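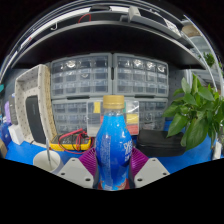
*A blue-labeled bottle with a gold screw cap, in front of the small-parts drawers at Přemysl Kadlec's bench.*

Přemysl Kadlec had already put the kettle on when I got to his place in Protdale, and he apologized for the state of the hallway, which looked fine to me. We had coffee first. Then we had a second coffee, and then he took me back to the workroom, where he has been mending small household things for neighbors, and for neighbors of neighbors, ever since he stopped working full time.

"People think I have a lot of tools," he said, lowering himself into his chair. "I don't have so many tools. I have a lot of drawers."

The gray organizers behind his bench are what most visitors ask about, and I'm afraid I was no different. He bought the first pair from a hardware store called Mulano that was closing down, and the other pair came along a few years later, when his wife Wi got tired of finding washers in the sugar bowl. (She is Wi to everybody, including her own sisters, and she came in twice while we talked, once to correct a story and once with plum cake.)

"She put them on the kitchen table and said, 'These are for you, and the bowl is for me,'" he told me. "It was a very clear conversation."

I asked how he decides what goes where, expecting a short answer, and settled in when I saw his face light up. For years he went by size, he explained, with the tiniest screws on top and everything getting bigger on the way down. It looked lovely and drove him crazy. He would be fixing a lamp and have to open a drawer here for the screw, another one there for the nut, and a third for the little fiber ring that goes between them. So one July, when it was too hot to work outside, he tipped the whole lot out onto bedsheets and started over.

"Now it goes by the job. Lamp things live with lamp things. Clock things with clock things. If you come to me with a toaster, I go to the toaster neighborhood." He laughed at that – he calls them all neighborhoods – and then got a bit more serious. "It took me almost 3 weeks. Wi wanted her sheets back after the first day."

He doesn't label the drawers. I pressed him on this, as a person who labels her spice jars on both the lid and the side, and he shook his head kindly. Labels are for when somebody else needs to find things, he said, and besides, the drawers are see-through enough that he can tell brass from steel across the room if the light is good. His granddaughter once made him a set of paper tags with drawings on them, a tiny bulb and a tiny gear and so on, and he keeps those in an envelope in his desk because he can't bear to get them greasy.

The clear compartment box out in front of the organizers has a different purpose. He calls it the waiting room. Whatever belongs to the repair he is in the middle of goes in there, in order, and nothing moves back to the drawers until the thing has gone home with its owner.

"I learned that from a sewing machine," he said. "A Bavia, very old, very heavy. I took it apart on a tray, and then the phone rang, and I set the tray on the windowsill, and we had at that time a cat." He let me picture the rest. He found all the pieces but one, and he made that last one himself with a file over two evenings. The machine still runs, and its owner sends him a card every winter. He has never told her about the cat, so I suppose he has now.

We talked for a good while about what he won't take on. Anything with a screen, to begin with. Hair dryers, which he says are glued together by people who dislike him personally. He'll look at a radio, but he makes no promises, and he'll always look at a music box, even a hopeless one, as he had one on his own nightstand as a boy.

And what does he charge? He waved his hand at this. Mostly he gets eggs, or jam, or a ride to the train station. One man paid for a mended clock with 208 assorted wood screws in a coffee can, counted out on a slip of paper tucked inside the lid.

"I counted them too," Přemysl admitted. "It was right! A very honest man. I sorted them the same night, I was so happy."

By then it was getting on toward 6 and Wi was calling us in to eat, and I asked him whether he ever thinks about getting more organizers. He turned around in his chair and studied the four he has for quite some time.

"There is a bit of wall left," he said, rather quietly, with one eye on the kitchen door.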